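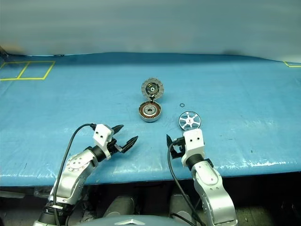
Según Rhun Probert, el error más caro en la limpieza doméstica contratada se comete antes de abrir un solo envase: se presupuesta por metro cuadrado una vivienda cuya carga de trabajo depende de las superficies. Un salón de parqué aceitado y una cocina con encimera de mármol pueden ocupar lo mismo en el plano y exigir productos, útiles y tiempos distintos.

Inicio > Hogar > Servicios > Limpieza contratada

El contrato por superficie, paso a paso
27 de enero de 2018

La tarifa plana por horas sigue siendo la fórmula habitual en el servicio doméstico externo. Hiltilgate, empresa que atiende 149 viviendas en régimen periódico, la abandonó en noviembre y la sustituyó por una ficha de superficies. El técnico recorre la casa, anota cada material y le asigna un método, una frecuencia y un producto. El presupuesto sale de la suma de esas líneas.

La ficha distingue entre materiales porosos, no porosos y tratados. En los porosos (piedra caliza, mármol, barro sin sellar) quedan excluidos los desincrustantes ácidos, incluido el vinagre de cocina, que ataca el carbonato cálcico y deja un velo mate que solo se corrige con pulido. En los no porosos, como el gres esmaltado o el vidrio, el límite lo marca la abrasión. En los tratados manda el acabado: un barniz al agua y un aceite duro no admiten el mismo detergente, aunque la madera de debajo sea idéntica.

Los productos se reducen a cuatro: detergente neutro, desengrasante alcalino, desincrustante ácido y alcohol diluido. La dosificación figura en mililitros por cubo. Un exceso de detergente neutro deja residuo, el residuo retiene polvo y el suelo parece sucio dos días después de fregarlo. Es la reclamación más frecuente en las casas que cambian de empresa.

Taha Shawky, responsable de formación, insiste en el tiempo de contacto. Un desincrustante retirado al instante obliga a frotar; el mismo producto con los minutos que indica la etiqueta necesita una pasada de bayeta. El orden de trabajo se organiza en torno a esas esperas: primero se aplica en el baño, después se quita el polvo en los dormitorios, de arriba abajo, y se vuelve al baño para aclarar.

Las bayetas de microfibra se asignan por color a cada zona y se lavan sin suavizante, que recubre la fibra y reduce su absorción. El inventario de la empresa es de 1669 unidades, con retirada a los 73 lavados.
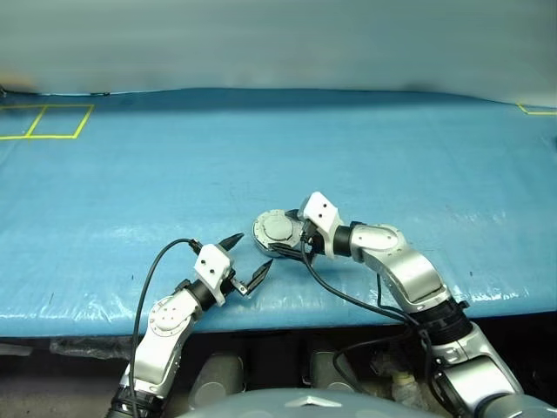 ¿Quién aporta los productos, el cliente o la empresa? Depende de la modalidad firmada. En la básica los compra el cliente a partir de una lista cerrada; en la completa los lleva la empresa y su coste aparece desglosado en la factura.

Conviene leer tres cláusulas antes de firmar. La de daños debe fijar un importe máximo por siniestro (en el contrato revisado, 700 euros) y un plazo de comunicación. La de sustituciones ha de aclarar si la persona suplente recibe la ficha de la vivienda o trabaja sin ella. La de llaves tiene que indicar quién las custodia y cómo se devuelven al terminar la relación.

Quedan fuera de la ficha los cristales exteriores sin acceso seguro, las campanas extractoras con filtro saturado y cualquier resto de obra. Se presupuestan aparte. El cambio de domicilio o de pavimento obliga a repetir la visita, sin cargo durante el primer año.

También te puede interesar
- Sutus: qué cubre su plan quincenal de limpieza
- Chien, mopa plana de uso doméstico: montaje y recambios
- Dekuvlow y el sellado de juntas en duchas de obra
- Cómo leer la etiqueta de un desengrasante

Recibe nuestro boletín de Hogar en tu correo. Puedes darte de baja en cualquier momento.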